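超长距离自行车 第三讲 讲义（学员自印版）
16/09/2023 整理

上次讲到骑行姿势没讲完，剩下的并到下次。今天四块：赛事形式、配速、吃喝、睡觉。器材放最后，讲多少算多少。没带笔的同学看这份就行，口头补充的自己记。

一、先把概念分清

超长距离，英文ultra，各家定义不一样。本课统一口径：单次不间断计时，计时钟不停，休息也算在总时间里。这一条最要紧。分段赛每天晚上停表，那是另一回事，训练逻辑也不同，别混。

常见的三种：
定时赛。给一个固定时长，绕圈，看谁里程多。
定距赛。从甲地到乙地，或者环线，看谁用时短。
自给自足赛。不许有后援车，补给只能在沿途对所有人开放的商店买，路线有的固定，有的只给几个打卡点。

有后援和没后援，差别比距离的差别还大。有后援的比赛，车手脑子可以放空，车组替他想。没后援的，一边骑一边要算：下一个水源多远，商店几点关门，天黑前能不能翻过垭口。到后半程算错一次，代价就是饿两三个小时。

本课用的三个练习案例（后面作业都要用，先抄下来）：
案例A，Bumeo环线，157公里，有后援，起伏路，作为入门测试。
案例B，Ornau至Jesden，800公里，自给自足，两座大坡，中段补给稀。
案例C，Maillard纵贯线，2000公里，自给自足，多日不停表。

A是一天之内的事，不牵涉睡眠。B要不要睡，看人。C必须睡，没有讨论余地。

二、配速

新手的毛病几乎都一样：前两小时太快。出发兴奋，周围人多，腿又是新鲜的，心率高十几下自己觉不出来。账要到夜里才还。

原则写三行：
前四分之一，感觉应该“慢得有点不好意思”。
爬坡不站、不冲，齿比宁轻勿重。
下坡和顺风段用来吃东西，不用来追人。

用功率计的同学，看标准化功率，别盯瞬时值。没有功率计的看呼吸，能说完整的一句话就对了，只能蹦词就是快了。心率在长距离后段会漂移，同样强度数值可能往下走，也可能往上走，脱水、缺觉、天热都有影响，所以第二天起心率只作参考，不能当指挥棒。

关于“移动时间”和“总时间”。平均速度分两个：移动均速，总均速。很多人只看前一个，回家路上还挺高兴。其实长距离成绩大半丢在不动的时候，比如便利店门口坐着发呆，找充电线，穿脱衣服，厕所排队。

算一遍。案例B，800公里，假设移动均速每小时25公里，移动时间就是32小时。停8小时，总时间40小时，总均速降到20。要是停的时间能压掉一半，总时间36小时，总均速22.2。反过来想靠腿来换这4小时，移动时间要从32压到28，移动均速得提到28.6。谁试谁知道。

所以停车要有清单。进店之前在车上就想好：买什么，灌几壶水，要不要上厕所，灯充不充电。下车按顺序做，做完上车。坐下来这件事单独列一项，没计划就不坐。

三、吃和喝

固体还是液体，因人而异，没有标准答桉。只说几条大家都适用的。

1. 出发就开始吃，不等饿。每小时的碳水摄入量从低往上练，肠胃是能练的，要练几周，比赛当天临时加量多半要吐。

2. 甜的吃到后面一定会腻。准备咸的：饭团、咸饼干、火腿、汤面。夜里一碗热汤顶很多凝胶。

3. 水不是越多越好。光灌白水不补钠，手指发胀、头疼、恶心，这时候再灌水是错的。出现这些情况先减速，停下，叫人，严重的退赛就医。

4. 咖啡因留到后半夜。白天当水喝，晚上就不灵了。习惯天天喝的人赛前要不要停几天，有争论，自己试。

5. 牙。多日赛每天至少刷一次。糖一直泡着，第三天开始牙龈疼，吃硬的都费劲。便携牙刷剪短柄，放上管包。
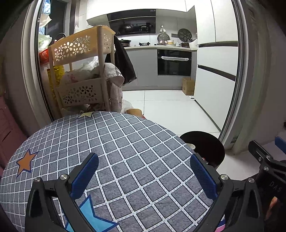 四、睡觉

案例A跳过。直接讲B和C。

800公里这个长度最尴尬。强的可以一口气骑完不睡，中等水平的硬撑，最后一段速度掉得厉害，还不如早点睡一觉。判断办法：赛前估总时间，如果要跨两个夜晚，计划里就写上睡眠，至少一次，放在第二夜。只跨一夜的，备一个小睡，20分钟以内，闹钟定两个。

2000公里，每24小时都要有一段整觉。长度怎么定，看两条：一是醒来后速度恢复没有，二是白天有没有犯困走线。有走线，说明睡少了，不许拿意志力顶。这条是安全红线，课上反复讲，作业里谁的计划违反直接退回重写。

睡眠不足的信号，按出现先后大致是：
话变少，或者突然话很多
算不清简单加减
看见路边有东西，走近没有
眼皮合上自己不知道
到第三条就该找地方停了，第四条已经晚了。

在哪睡。住旅馆，睡得好，但入住、洗澡、退房要吃掉不少时间。露营袋，灵活，冷。候车亭、公厕门廊之类，最快，质量最差，而且各地规定不一，赛前查清楚。案例C做计划的时候建议混用，第一夜住下，中间露营，倒数第二夜再住下。

气温低的地方，停下来五分钟就开始发抖。顺序：先穿衣服，再干别的。湿的贴身层一定换掉，别嫌麻烦。

五、器材（简）

车架几何上次讲过。今天只补容易漏的。

接触点。手、臀、脚，三处出问题的退赛，比机械故障多得多。坐垫别赛前换。把带可以缠双层。鞋码大半号，第二天脚会肿。手掌尺侧发麻，先换握位，再看坐垫前倾，大多是坐垫头太低把重量推到手上去了。

灯。主灯一个不够，两个，电源分开。发电花鼓方便，慢速爬坡时供电不足，要有缓冲电池。尾灯一律常亮，闪烁的很多赛事夜里不许用，后面跟的人看了也难受。

导航。路线提前下载到两台设备。手机算一台。码表死机不要慌，先记下里程，重启，不要一边骑一边按。

轮胎。宽一点，气压低一点。补胎片、内胎两条、真空胎塞、胎撬、小气筒（气瓶会用完，气筒不会）。链节快扣一副。尾钩一个，各车型号不通用，借不到的。

衣物按“能不能在零度站十分钟”来选，不按白天骑行来选。

装包：重的靠中间靠下，常用的放上管，一辈子用不上但必须带的（急救毯、备用尾钩）放最里面。每样东西固定位置，晚上闭着眼能摸到。装完推出去骑一段烂路，听响，哪里响绑哪里。

六、训练安排（只讲框架，细表下次发）

十二月之前打有氧底子，量慢慢往上走，强度压住。12月起每周加一次节奏骑。每四周里放一周减量。长骑不必每周都做，隔周一次就够，关键是连着两天，第一天骑长，第二天腿沉着再出去，练的就是那个感觉。

夜骑至少练三次，一次要骑到天亮。没熬过黎明前那段的人，计划都写得太乐观。

力量训练不要砍。颈部、上背、核心。颈部撑不住头的情况在多日赛里是真的有，出现了基本就是退赛。每周两次，每次半小时足够。

赛前两周减量，减时间不减频率。赛前最后一晚睡不好正常，倒数第二晚睡好就行。

七、作业

1. 用案例A写一份配速表，分四段，写出每段的目标强度和吃什么，后援车在哪等。
2. 用案例B算两套总时间，一套不睡，一套睡，写明假设的均速和停留时间，比较结果。注意下半夜均速要打折，不许全程用同一个数。
3. 案例C选做。只写前48小时的计划，包括补给点、睡眠地点、最坏天气下的备选方案。
4. 把自己的停车清单写在一张卡片上，下次带来，现场模似一遍，计时。

评分看过程。数字错了能改，假设没写的一律扣分。手写可以，字看得清就行。

没讲到的：过敏和用药，赛后恢复，赛事规则里关于跟车的处罚。下一讲开头补，再接着讲骑行姿势。上次借走的坐骨宽度测量垫记得带回来。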